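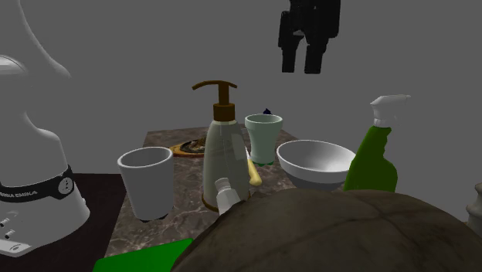 21/07/2023

Glaze shelf, week 2 of the Clumau white. Writing this up before I forget which bucket is which.

Bucket A is the old mix, sieved twice, left alone since Monday. Bucket B same recipe but with the new feldspar from Fudow. They swear it's the same stuff under a different bag. Doesn't feel the same. B settled like concrete overnight, had to go at it with the paint mixer and there was still a hard puck on the bottom. Added a pinch of epsom salts dissolved in warm water. Better after an hour. Check again first thing.

Dipped test tiles this morning, both buckets, three second dip, one coat and two coats. Marked the backs in iron wash, NOT pencil, learned that last time when a whole row came out blank.

Kiln log: bisque from yesterday was fine except the bottom shelf, which is a shade pinker than the rest. Bottom has been running cool since May. Witness cones agree, top one flat, bottom one barely leaning. Elements? Or it's the thermocouple creeping back out of the wall again. Pushed it in, will look at the next lot before ordering anything. Elements are not cheap and I would feel dumb.

Glaze firing plan for tonight:
- slow to start, lid propped, 2 hours
- close up, medium
- full until the cutoff
- hold 30 min at top
- drop to 987 and hold again, see if the white goes more satin. It did in the little kiln but the little kiln does everything its own way

Put one Clumau A tile and one B tile on every shelf, side by side, so at least the heat is the same for the pair. If B crawls everywhere its the feldspar. If it only crawls on the bottom then who knows.

Crawling, more on that. The mugs from last firing had it bad right where the handle joins. Bare patches with a fat rolled edge. Could be dust, could be glaze going on too thick in the corner and cracking as it dries. I could see hairline cracks in the raw glaze on a few of them and loaded them anyway. Shouldn't have. This time wiped every one down with a damp sponge, let them dry a full day, rubbed the cracks over with a finger. Messy. Wear the mask for that part, it's all dust.

Also tried thinning. Hydrometer was reading all over the place so gave up and weighed a measured cup instead, old way, works. A little water in A, none in B till the salts have had time.

Handles: the Wuvora clay shrinks more than the Prado. Already knew this and still put Prado handles on Wuvora bodies because that was what was wedged. Two cracked at the top join while drying. Reclaim. Do not mix clays on one pot, write it on the wall if need be.

Reclaim bin is full by the way. Someone needs to slop it out on the plaster before it goes green. Smells already. Plaster slab by the window is the dry one, the other is still soaked from last week, leave it.

Order list, while I think of it
- wax resist, the blue kind so you can see where it went
- cones for top temp, nearly out
- kiln wash, one bag
- new sieve. the fine one has a hole near the rim, have been pouring around it
- sponges
- 2,000 bisque stilts?? no. that is the wholesale pack, ask if they'll split it

Shelves: scraped two, ground off a drip from that runny green. Goggles. The chipped one is only good for the top now, flat side up. Washed both and they're drying on the rack, don't load them damp.

Later, evening. Kiln on. Lid propped, peeps out. B bucket stirred up ok, no puck, still a bit thick. A is perfect, annoyingly. Will redo the B dips with another splash of water whatever tonight's tiles say, want one clean comparsion before I complain to Fudow.

Unload not before Sunday. Do not crack the lid early, the satin ones will ping.

Recent entries
Runny green, last attempt
Clumau white, week 1
Cone packs: where they go
Slip that peels off leather-hard pots
Drying racks and the wet side of the room
Prado vs Wuvora shrinkage bars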